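Stop buying sets

Posted Wed 25 December

Had the whole family over for lunch today and counted on having matching everything. Didn't. Nobody cared, me least of all by the time pudding came out. So this is my case against the matching set, written fast on the couch while people nap.

My parents had the Drollitz dinner service. Wedding present, 32 pieces, lived in a cabinet behind glass. We ate off it maybe twice a year and every time my mother was tense until the last bowl was back on the shelf. Then a saucer went. One saucer! And the service was "broken" from then on, she said it in exactly that voice, and it went in a box in the garage where it still is as far as I know.

That's what a set does to you. One loss and the lot feels spoiled. You stop owning cups and bowls and start guarding a number.

I fell for it too. First proper paycheque, went to the Lollora store in the mall and bought the boxed service for 8. Cost me $110 and I lived alone. Who were the other seven for? Had two chairs. Carried that box through three moves, colour went out of fashion, then they dropped the line so I couldn't replace the ones I chipped. The store offered me a voucher toward a new set. Of course they did.

What changed it was the church sale in Trerkthorpe, every October, trestle tables of odd crockery priced by the piece. I go with a canvas bag and no plan. One blue bowl, a brown mug with a good fat handle, a gravy boat I use for pencils. If it breaks I'm sorry for a minute and then theres a gap on the shelf for the next one. Way better feeling.

People say it looks messy. Sometimes, sure. Same goes for towels and kitchen chairs, and my neighbour has bed sheets that havent matched in years — she sleeps fine. I think we got talked into matching by catalogues, and by those bridal lists, and it stuck because it's easy. You don't have to decide if you like each thing. You decide once and get a box.

If you must start somewhere, start with plates, they're the easiest to mix. Keep the sizes near enough that they stack and let the rest go. Plain white goes with anything but shows every scratch from a knife. I lean to a speckled one, light gray with tiny dark and coloured flecks and a pale rim, as it sits happily next to almost any pattern and you can't spot a crumb on it. Buy one. Not six. See if you still like it in a month, then go find it some odd company. 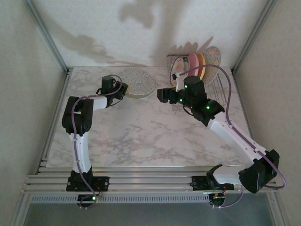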